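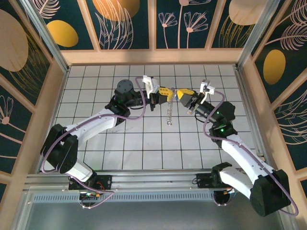
Perfume begins with evaporation, and evaporation is a wonderfully uneven business. Put a drop of lemon oil and a drop of sandalwood oil on separate strips of paper, go and have lunch, and come back: the lemon will be a ghost while the sandalwood has hardly woken up. Every perfume ever made has to live with that difference, and the good ones make music out of it. A blend works when its quick materials and its slow ones reach toward each other, the way the two arms do with their grippers meeting over the middle of the grid, so that your nose passes from one to the other without feeling a gap. Perfumers call that meeting place the heart, and most of this chapter is spent there.

# Chapter 5: Building the Heart

In Chapter 4 you smelled single materials and wrote down what you noticed at set times. Keep those notes open beside you! You will be using them constantly, and the odd little remarks in the margins ("wet cardboard," "grandmother's coat," "pencil shavings again?") will be worth more to you now than the tidy ones.

By the end of the chapter you should be able to

- tell a heart material from a top or a base by smelling it over an afternoon
- build a simple accord from 2 materials and adjust the balance
- explain why a rose accord can contain no rose oil at all
- keep a formula sheet that another person could follow

## 5.1 What the heart is made of

Flowers, mostly, but also spices, tea, some fruits, some herbs, and a whole family of lab-made materials with beautiful smells and dreadful names. What they share is a middling pace. They come forward as the citrus fades and they are still talking when the woods and resins take over.

The old picture of the perfume pyramid, with its three neat layers, is a handy map and a poor photograph. Base materials are there from the first second. You smell them *through* the others, a bit like hearing a cello under a violin. So when we say a material "belongs" to the heart, we mean that this is where it is easiest to hear, and you will meet plenty of stubborn cases. Clary sage wanders. Ylang-ylang seems to want all three layers for itself, and I love it for that.

## 5.2 A perfume to think with

We will come back several times to *Pralarance*, composed by Indira Bangera for the small house of Sirico. It opens with bitter orange and a snap of green leaf, and then (this is the part students always want to smell again) a jasmine comes up that is almost salty. Bangera went through 80 versions of that jasmine. In the early trials it was rich and creamy and it swallowed the orange whole. The fix was a tiny amount of a seaweed extract, far too little to smell by itself, and suddenly the two had something to say to each other.

Marisa Cirillo, who taught the evening class this book grew out of, used to pass round version 12 and the finished perfume on unmarked strips. People nearly always preferred version 12 for the first few minutes. By the break they had changed their minds. Try to remember that when you fall in love with one of your own blends at first sniff.

## 5.3 Before you start

You will need blotters, a scale that reads to a hundredth of a gram, perfumer's alcohol, small glass bottles with tight caps, and the heart materials from the list in Appendix B. Label each bottle before you fill it. Work in a room with moving air and no cooking smells, and keep the alcohol well away from flames.

**Warm-up.** Take your rose and clove dilutions from Chapter 4. Dip one blotter in each, hold them together like a fan, and wave them slowly under your nose. Move the clove farther back, then closer. At some distance the pair will stop being rose plus clove and turn into a carnation. Write down where that happened, then swap blotters with a partner and see whether you agree.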